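3 二手台式机的拆解、检查与再配置

3.1 设备来源与样本范围

本研究考察的对象是社区维修点接收的旧台式计算机。设备来自两个地点：Stornthorpe 的公共图书馆和 Oletby 的一所成人教育中心。两处机构在更换办公设备时，都把淘汰的机器集中存放，由维修点分批取走。进入样本的机器共 80 台，全部为立式机箱，不包括一体机和笔记本电脑。服务器和工作站也不在讨论范围之内，它们的使用年限、供电条件和维护记录与普通办公机差别较大，放在一起比较没有意义。

两处来源的机器在保存状态上有明显不同。Stornthorpe 的机器长期放在阅览区，机箱进风口积尘较多，前置接口磨损较重。Oletby 的机器多数在教室里使用，每逢假期停用，积尘较少，但搬动频繁，侧板变形和脚垫缺失的情况更常见。这些差别在登记时以文字记录，没有折算成分数。早期的几份同类调查曾尝试用综合评分表示外观状态，结果是不同登记人给出的分数难以对照，后来的使用者也很少查看这一栏。

样本的登记工作从 8 月开始。每台机器在入库时获得一个编号，编号写在纸质标签上，贴于机箱后部。拆下的零件沿用原机编号，另加后缀区分类别。这一做法参照了 Balen 登记表的格式。该表最初用于家用电器的回收，本研究保留了它的来源、接收状态和去向三个部分，删去了制冷剂和绝缘等级等不适用的栏目，并增加了存储设备处理情况一栏。

3.2 检查顺序

检查分为断电检查和通电检查两个阶段。断电检查在前，内容包括外壳、线缆、插接件、电容外观以及各插槽的清洁程度。通电检查在后，内容包括自检、风扇转动、内存识别和存储设备识别。凡在断电检查中发现电容鼓包、线缆绝缘层破损或电源内部有松动异响的机器，不进入通电阶段，直接转入拆件流程。

清洁在断电检查之前进行。机箱外部用微湿的布擦拭，内部用软毛刷和低压气流除尘，除尘时固定风扇叶片。散热器与处理器之间的导热材料如已干硬，一律清除后重新涂抹。部分机器的导热材料粘结较紧，拆卸时先松开固定件，再轻轻转动散热器，不直接向上拉。登记表中对这一步骤只记录是否更换，不记录所用材料的种类。

内存的检查采用逐条测试。混插不同容量内存的机器在样本中并不少见，其中一些是机构自行扩充的，没有留下记录。逐条测试耗时较长，但能够把内存条的故障与插槽的故障分开。测试通过的内存条按规格分装，优先用于同批次机器的补充。

3.3 存储设备与数据处理

存储设备的处理是捐赠机构最关心的问题。两处机构在移交协议中都要求，所有可写入的存储设备在再次使用之前必须完成覆写，不能覆写的设备必须以物理方式销毁。协议没有规定覆写的次数。维修点的做法是完整覆写一遍，然后抽查读取结果，并把执行人、设备编号和处理结果写入登记表。

机械硬盘在覆写前先读取自检信息。重映射扇区数量持续增加的硬盘不再作为系统盘使用，即使覆写可以顺利完成。固态硬盘使用厂商提供的安全擦除指令，指令执行失败的予以销毁。样本中有 2 台机器在移交时已经没有硬盘，登记表中注明为来源机构自行取出，这类机器仍参加其余各项检查。

值得说明的是，数据处理与硬件检查由不同的人完成，存储设备拆下后单独存放。这增加了一次交接，也使同一台机器的登记表要经过两次填写。在试行阶段，两次填写之间曾出现编号抄错的情况，后来改为在交接时当面核对标签，不再凭表格转抄。

3.4 零件的再利用 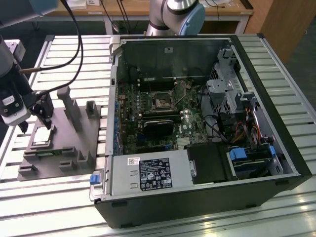
再利用的判断以整机为先。能够以原配置通过全部检查的机器，不拆件，只更换存储设备并安装操作系统。需要更换一个零件的机器，从同批次的拆件机中寻找替代。需要更换多个零件的机器，则比较修复所需的工时与机器的预期用途，再决定修复或拆件。这一顺序的好处是减少零件库存，缺点是少数配置较好的机器因为主板故障而被拆开，其处理器和独立显卡在很长时间内找不到相配的整机。

电源的再利用标准比其他零件严格。输出电压在空载时正常而带载后偏离的电源不予使用，风扇有异响的电源也不打开维修。显卡的需求低于预期。接收方主要把机器用于文字处理、网页浏览和视频通话，主板的集成图形输出已经够用。独立显卡只配给有图像处理需要的接收方，其余入库。

接收方的反馈通过回访取得。回访不询问满意程度，只询问机器是否仍在使用、出现过哪些故障、是否自行更换过零件。较常见的回答涉及噪声、启动时间和显示器接口不匹配，其中接口问题多数可以用转接线解决，因此后期在交付时附带了转接线清单。

3.5 本节的局限

样本只覆盖两个来源，且都是公共机构，结论不宜推广到家庭淘汰的机器。家庭用机的配置更杂，自行改装更多，移交时也往往缺少购置记录。Đàm 工坊的做法提供了一个可供比较的方向：该工坊直接从住户手中接收旧机，并在移交时记录使用者口述的故障。口述记录的准确程度尚待检验，但它包含了检查流程无法得到的信息，例如故障出现的先后和使用者曾经采取的措施。

另外，本研究没有计算零件清洁和登记所占的人力成本。登记表只记录各步骤的完成情况，没有记录耗时，因此第 4 节关于成本的讨论仅限于采购零件和耗材的支出。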